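Anleitung für Projektgruppen: Demonstrationen mit Handgreifern aufzeichnen
Aufgabenblock B: Taschen und Rucksäcke

Stand: 7. März 2024

Diese Anleitung richtet sich an Studierende, die im Rahmen des Projektseminars Robotik am Institut Sunidholm Demonstrationsdaten für den Wettbewerb Ullar erheben. Sie setzt die Teilnahme an der Einführungsveranstaltung voraus. Die Aufzeichnungen einer Gruppe umfassen im Aufgabenblock B insgesamt 300 Durchgänge und sind bis Ende Juli abzugeben.

1. Arbeitsplatz vorbereiten

Der Tisch ist vor Beginn so zu stellen, dass er von beiden Längsseiten zugänglich bleibt. Auf der Tischfläche liegt ausschließlich das Objekt, das in der jeweiligen Aufgabenkarte genannt ist. Kabel werden außerhalb des Laufwegs der demonstrierenden Person geführt. Stühle, die nicht benötigt werden, sind vom Tisch abzurücken.

Vor dem ersten Durchgang werden die Markerwürfel der Greifer auf festen Sitz geprüft. Verschmutzte Markerflächen dürfen nur mit einem trockenen Tuch gereinigt werden. Ein Würfel mit beschädigtem Aufdruck ist auszutauschen; Ersatz gibt Hipólito Maldonado im Gerätelager aus.

2. Geräte anlegen und abgleichen

Die demonstrierende Person führt je einen Greifer mit der rechten und der linken Hand. Das Kopfgerät wird so eingestellt, dass bei leicht gesenktem Blick die gesamte Tischfläche erfasst ist. Anschließend wird in der Software Lunon eine neue Sitzung angelegt und der Abgleich gestartet. Beide Greifer werden dabei langsam geöffnet und geschlossen und danach einmal über die Tischfläche geführt.
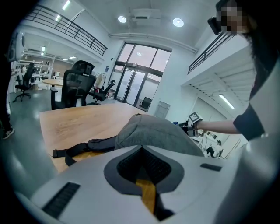

Meldet Lunon beim Abgleich eine Abweichung, ist der Vorgang vollständig zu wiederholen. Eine nachträgliche Korrektur der Daten ist nicht vorgesehen. Bleibt die Meldung nach dem zweiten Versuch bestehen, wird die Sitzung abgebrochen und das Gerätepaar im Ausleihbuch gesperrt.

3. Durchgang aufzeichnen

Jeder Durchgang beginnt und endet mit geöffneten Greifern in der Ruhestellung vor dem Oberkörper. Die Zeitmessung wird von der zweiten Person der Gruppe gestartet. Für den Aufgabenblock B gilt eine Höchstdauer von 80 Sekunden.

Die Bewegungen sind ruhig und ohne Unterbrechung auszuführen. Ein Träger oder Riemen wird zunächst mit einem Greifer gefasst und gehalten, bevor der andere Greifer am Objekt ansetzt. Das Objekt darf während des Durchgangs nicht mit den Fingern berührt werden. Rutscht es vom Tisch, gilt der Durchgang als ungültig und ist in Lunon entsprechend zu kennzeichnen. 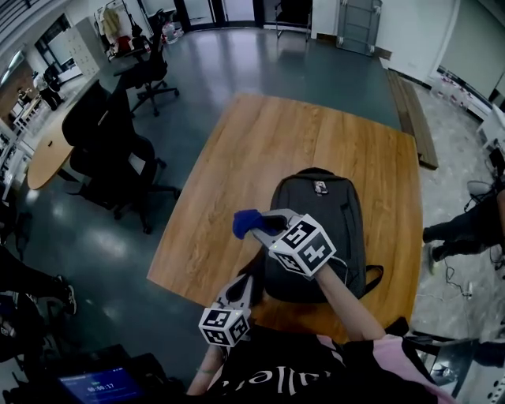

Nach jedem Durchgang wird die Ausgangslage verändert. Zulässig sind Drehungen, Verschiebungen sowie der Wechsel zwischen stehender und liegender Lage. Die Reihenfolge ergibt sich aus dem Lageplan, den jede Gruppe zu Beginn der Sitzung ausdruckt. Nach etwa 2 Stunden ist die Rolle der demonstrierenden Person zu wechseln.

4. Durchgänge prüfen und abgeben

Am Ende der Sitzung sichtet die Gruppe sämtliche Aufnahmen. Auszusondern sind Durchgänge, in denen

ein Markerwürfel über längere Zeit verdeckt ist,
die Ruhestellung am Anfang oder Ende fehlt,
die Höchstdauer überschritten wurde.

Die verbleibenden Durchgänge werden mit Gruppenkürzel und Aufgabennummer versehen und auf den Projektserver Valdebenito übertragen. Die lokale Kopie darf erst gelöscht werden, wenn die Eingangsbestätigung vorliegt. Ausgesonderte Durchgänge sind im Protokoll mit einer kurzen Begründung aufzuführen.

Fragen zur Bewertung und zu den Abgabefristen beantwortet Joaquín Tapia in der Projektsprechstunde. Defekte Geräte sind noch am selben Tag im Gerätelager zu melden.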